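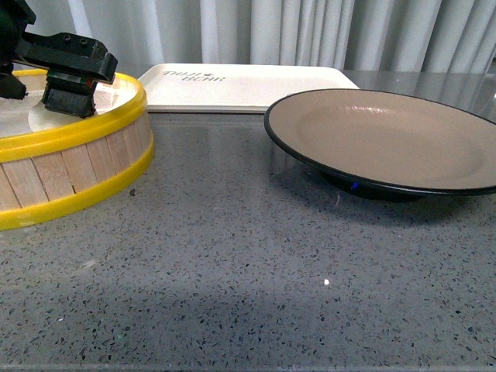

1/ 今天想跟大家慢慢聊聊竹蒸笼的清洁。上次发完包子的帖子,私信里问蒸笼怎么打理的朋友比问馅料的还多,我就一条一条写,大家边喝茶边看哈。

2/ 先说刷子。蒸笼这种东西缝多,竹片和竹片之间最爱藏面渣,抹布是够不着的,要用毛密一点的刷子,顺着竹片的方向轻轻走。别用钢丝球!我第一个蒸笼就是这么毁掉的,毛刺扎手,心疼了好久。

3/ 洗洁精我不太用,竹子会吸味道。温水就好,实在油了加一小勺小苏打。洗完侧着立起来,放在通风的地方慢慢晾,千万别急着收进柜子(梅雨天尤其要忍住)。

4/ 笼布也要单独说一句。用完趁早揭下来泡水,面皮干在网眼里真的很难弄。Ivone Medeiros 教我泡的时候丢一片柠檬,我试了,味道清清爽爽的,谢谢她!
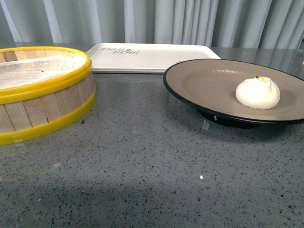 Stelville 社区厨房 · 面点组

5/ 白色网面的笼布铺在笼底,包子就不容易粘破皮了。旁边高脚盘里是一只白胖包子,褶子收到顶上拧个小尖尖,还透出一点橘黄色,我越看越喜欢。

6/ 有人问面粉的量,我们组里平时是一次 400 克,揉到表面光滑再醒。收口时褶子别贪多,手上松一点,顶上自然就拧起来了。

7/ 下次活动是 4月5日,Zineb Ghoneim 带大家调馅,还有 14 个名额,想来的在这条下面留言就行。家里有旧蒸笼的也可以带来,我们一起刷,一起聊天~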